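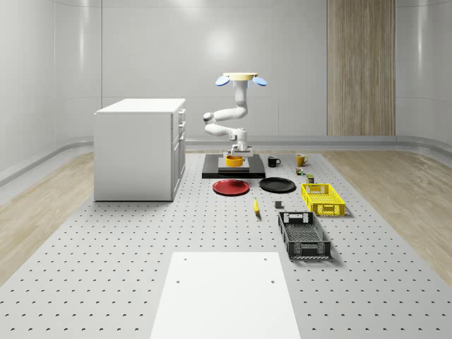
Según Surden, el planificador de movimientos de Presovora ya no necesita que alguien ajuste a mano los márgenes de colisión para cada mesa de trabajo, y por este motivo la versión 2 se publica sin el archivo de márgenes que acompañaba a la primera. Los usuarios que tenían ese archivo modificado deberán convertirlo con una herramienta que viene en el mismo paquete.

La nueva versión del programa está disponible para descarga desde el viernes, 9 de febrero de 2024. Presovora es un conjunto de herramientas para planificar y ejecutar tareas de manipulación con brazos robóticos, primero en simulación y después, si el usuario lo desea, con el equipo real. Lo desarrolla Surden, con un módulo de percepción que procede de Gruscombe. Las pruebas fueron realizadas en el centro técnico de Olivares, donde las dos empresas comparten un servidor de cálculo desde el año pasado.

El cambio más visible para el usuario es el tiempo de respuesta. En las notas de la versión se indica que una replanificación local tarda 44 milisegundos de mediana en el servidor de Olivares. Las notas no dan el valor máximo, y tampoco dicen cuánto tarda en un ordenador portátil. Preguntada por este punto, Surden contesta que publicará una tabla con varios procesadores cuando termine de medirlos, pero sin comprometer una fecha.

Qué cambia en el planificador

En la primera versión, el planificador calculaba la trayectoria completa antes de mover el brazo. Si un objeto cambiaba de posición durante el movimiento, el programa detenía todo y empezaba de nuevo desde el principio. Este comportamiento era seguro, pero en las tareas largas producía muchas paradas, y en el foro del proyecto fue durante meses la queja más repetida.

Ahora la trayectoria se divide en tramos. Cada tramo guarda la información de los obstáculos que fueron considerados para calcularlo, y solamente se rechaza cuando uno de esos obstáculos se ha movido más de una tolerancia. Los demás tramos se conservan. La tolerancia se puede configurar para cada clase de objeto, de modo que un recipiente abierto puede recibir un valor más estricto que un cubo pequeño.

También se ha modificado la elección de la postura del codo. Un brazo de siete articulaciones puede llegar al mismo punto de muchas maneras, y la primera versión elegía casi siempre la que estaba más cerca de la postura anterior. Esto daba movimientos suaves, pero después de varias tareas seguidas el brazo podía encontrarse cerca de sus límites articulares. La versión nueva mira las dos tareas siguientes de la cola antes de elegir. En los brazos montados desde arriba, con la pinza hacia abajo, este cambio se nota más, porque el codo comparte el espacio con la zona en la que debe bajar el objeto.

El archivo de configuración tiene ahora un campo nuevo para describir el montaje. Si el campo está vacío, Presovora supone un brazo montado sobre la mesa. Conviene revisarlo antes de la primera ejecución: un montaje mal declarado no produce un mensaje de error, solamente planes muy largos o la respuesta de que no existe ninguna solución.

El módulo de percepción

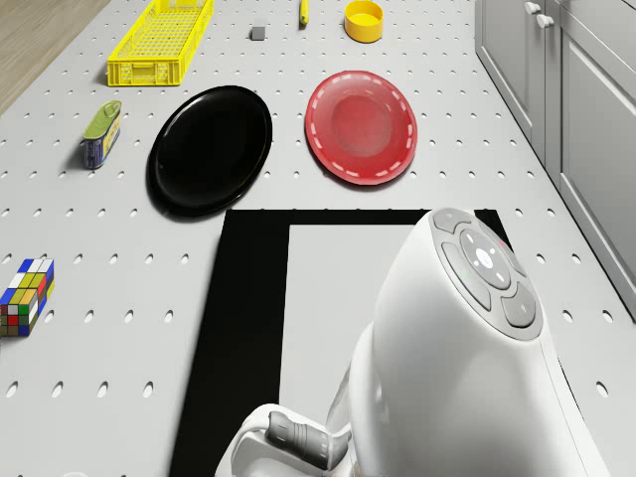
Gruscombe ha reescrito la parte del código que convierte la imagen y la profundidad en una lista de objetos con su posición y su orientación. El módulo anterior trataba cada imagen por separado, y por eso una pieza podía cambiar de clase entre una imagen y la siguiente. El nuevo mantiene una hipótesis para cada objeto y la corrige poco a poco, con un peso que depende de la calidad de la medida. Las superficies brillantes siguen siendo el caso más difícil. El plato negro refleja la luz a lo largo de su borde superior, y un reflejo de este tipo puede ser interpretado como una arista que no existe; el plato rojo, situado a su lado y un poco translúcido, plantea una dificultad distinta, la de separar el objeto del fondo perforado. Para ambos casos el módulo guarda ahora un valor de confianza por cada punto del contorno, y el planificador ensancha el obstáculo donde la confianza es baja.

La orientación de los objetos recibe un tratamiento parecido. Una lata tumbada y una lata de pie exigen agarres diferentes, y en la primera versión esta distinción se hacía una sola vez, al comienzo de la tarea. La versión 2 la comprueba otra vez justo antes de bajar la pinza. Si el resultado ha cambiado, se pide un agarre nuevo sin abandonar el resto del plan.

Para los objetos parcialmente ocultos por el propio brazo, Gruscombe ha elegido una solución sencilla: el módulo conoce la posición de cada articulación, proyecta la forma del brazo en la imagen y no actualiza nada de lo que queda detrás. La última estimación se conserva con una incertidumbre que crece con el tiempo. Cuando pasa cierto límite, el programa pide al brazo que se aparte. El límite es configurable y, en nuestra opinión, el valor que viene por defecto es demasiado prudente — en una demostración a la que asistimos a distancia, el brazo se apartaba con una frecuencia que hacía la tarea bastante lenta.

Las pruebas

El banco de evaluación comprende 235 tareas. La mayor parte consiste en coger un objeto y colocarlo en un recipiente, sobre un plato o sobre una plataforma, y hay también tareas encadenadas en las que el orden importa. Los recipientes se cambian de lugar entre una tarea y otra. Cada configuración del planificador se ejecutó durante 1000 episodios, con las semillas aleatorias publicadas en el repositorio, de modo que cualquier persona con el mismo simulador puede repetir las medidas.

Surden presenta los resultados por tipo de tarea y no ofrece una cifra global. Nos parece una decisión correcta. Las tareas de colocar sobre un plato mejoran claramente respecto a la versión anterior, y las de introducir en una caja mejoran menos. En las tareas encadenadas hay un grupo pequeño que empeora. La explicación de Surden es que el planificador, al mirar las tareas siguientes, reserva a veces una postura que después no se utiliza, y que esa reserva tiene un coste. Se puede desactivar con una opción, aunque entonces se pierde la ventaja descrita antes.

Conviene añadir que todos los resultados publicados son de simulación. El modelo de contacto es el mismo que en la primera versión, y la fricción entre la pinza y los objetos se toma de una tabla con valores fijos. Las empresas no han publicado todavía medidas con un brazo real, y en la documentación se recomienda repetir la calibración completa antes de pasar del simulador al equipo.

Vistas de cámara y registro de los episodios

Una parte menos comentada del anuncio es la grabadora de episodios. Hasta ahora, cada cámara virtual escribía su propio archivo y la sincronización se hacía después, con una utilidad separada que fallaba cuando faltaba una imagen. La versión 2 escribe un solo registro con todas las vistas, los estados articulares y las decisiones del planificador, con un reloj común. Una vista desde arriba sirve para revisar las posiciones sobre la mesa, y una vista frontal es más cómoda para seguir el descenso de la pinza.

El registro puede abrirse con el visor del proyecto, en el que se puede retroceder hasta cualquier decisión y preguntar qué alternativas fueron rechazadas. Para nosotros es la herramienta más útil del paquete. Antes, saber por qué el brazo había elegido un rodeo obligaba a leer el diario de texto línea por línea. Los registros ocupan más espacio que los anteriores; existe una opción para guardar solamente los episodios fallidos.
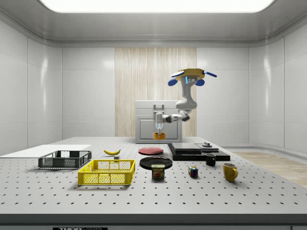
Compatibilidad y actualización

Los escenarios creados con la primera versión se pueden abrir en la segunda, con dos excepciones. La primera son los que utilizan el archivo de márgenes, que deben pasar por el conversor. La segunda son los escenarios con pinzas definidas por el usuario, en los que hay que declarar de nuevo la forma de los dedos. El conversor guarda una copia del escenario original en la misma carpeta.

Los complementos escritos por terceros necesitan ser compilados otra vez. La interfaz con el planificador ha cambiado en un punto: la función que devolvía una trayectoria devuelve ahora una lista de tramos, y el código que esperaba una sola trayectoria dejará de compilar. En el repositorio hay una guía de migración con ejemplos cortos. Está escrita de manera clara, pero por el momento solamente existe en inglés.

La primera versión seguirá recibiendo correcciones de errores graves hasta el final de marzo. Después de esa fecha quedará disponible para descarga sin mantenimiento.

Lo que queda pendiente

En la lista de problemas conocidos figuran la planificación con dos brazos, que sigue marcada como experimental, y los objetos deformables, para los que no hay ningún soporte. También se menciona un error del visor que aparece al cerrar un registro mientras se está reproduciendo. No afecta a los datos.

Gruscombe prepara una revisión del módulo de percepción para los recipientes con paredes de rejilla, donde la medida de profundidad atraviesa los huecos y el volumen ocupado se calcula mal. Mientras tanto, la documentación aconseja sustituir estas cajas en el planificador por un bloque simple con la parte superior abierta. Los informes de error se pueden enviar en el foro del proyecto, con el registro del episodio adjunto y el número de la semilla.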